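4.3 Failures at the socket

Of 162 processor insertions on the Dresdale cell, 18 ended in a protective stop. We had expected the arm to struggle with alignment. It preferred to declare success early: the force threshold was met, the controller logged a seated part, and the processor was resting on the socket rim at a slight tilt.

Figure 4. Processor held in the gripper just above the open socket, load plate raised.
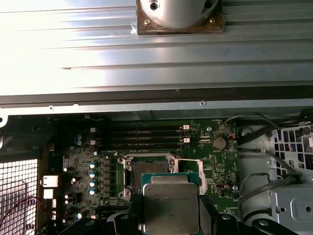
4.4 Glare and the wrist camera

The remaining stops came from vision. Bright metal in the chassis washed out part of the view, and the pose estimator, never short of confidence, located the socket elsewhere. Lowering the exposure helped. We also cut the approach speed by 90 percent over the last stretch, which made the failures gentler and considerably longer to watch.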